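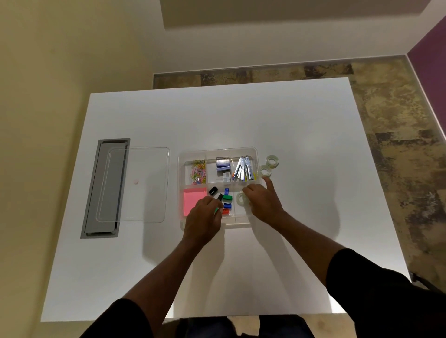
## Ticket 2701: audiobook chapters out of order, narrator credit wrong

**Shop:** Orkville Books, Clusden branch
**Raised by:** front desk
**Handled by:** Ruairi Galbraith
**Status:** open, waiting on supplier

**Reported problem**

Customer bought the download edition of *The Salt Ledger* through our shop page. Says chapter 9 plays straight after chapter 1, and that the narrator isn't the one named in the listing. Wants it fixed or her money back.

**First look, 10.15**

My guess was the customer's player. Nine times out of ten somebody has shuffle switched on and won't hear of it. Asked her to check. She sent a screenshot with shuffle plainly off, so I owe her that one.

Downloaded the title on the shop account. Same fault. Files are sorted by name, and whoever named them left off the leading zeros on some and not on others. Chapter 9 has also been labelled "1a", which I can't explain by any sorting rule I know of.

**Supplier reply, 11.40**

Handard say the files "left us in the correct order" and suggest clearing the cache. I cleared the cache. I also tried a second computer that had never been near the book. No change on either. Wrote back to say so and attached the file list.

**Narrator credit**

Our page says the book is read by Abou Zeid. The opening credits on the recording say it's read by the author. These can't both be right. Checked the feed that fills our listings and the wrong name is in there already, so it isn't a typing slip at our end. The paperback page is fine.

I'd like to know how many other listings have this. Handard's answer was that it is "an isolated case". The feed carries 4000 audio titles and they replied in six minutes, so I doubt anyone looked.

**Own check, 14.20**

Pulled 600 audio listings and compared the narrator field with the credit on the sample clip, where there was a clip. Slow work. Found two more mismatches before I gave up for the day, both from the same publisher. Haven't finished the rest, so please don't quote that as a total.

**Done so far**

- Took *The Salt Ledger* audio off sale. Hardback and paperback are still up.
- Refunded the customer. She has kept the files and says she'll rename them herself — fair enough.
- Corrected the narrator by hand on our page.
- Asked Handard for a fresh set of files and a named person to deal with.

**Update, Sunday**

The feed ran overnight and put the wrong narrator back. So the hand correction is worthless while the feed is on. I've locked that field for this one title. The help page claims the lock survives an update. It claimed the same about cover pictures in December and we all remember how that went, so I'll check again after the next run.

New files arrived from Handard as well. Chapter 9 is now in its place. Chapter 4 is there twice, once under its own name and once as chapter 5, and the real chapter 5 is missing. Sent back.

**Still to do**

1. Get a complete set and listen to the start and end of every chapter before it goes back on sale. Don't take the supplier's word for it.
2. Look at the narrator field after the next feed run.
3. Finish the listing check.
4. Tell the front desk not to promise anybody a date.

Leaving this open. Handard have marked it as solved on their side.

— RG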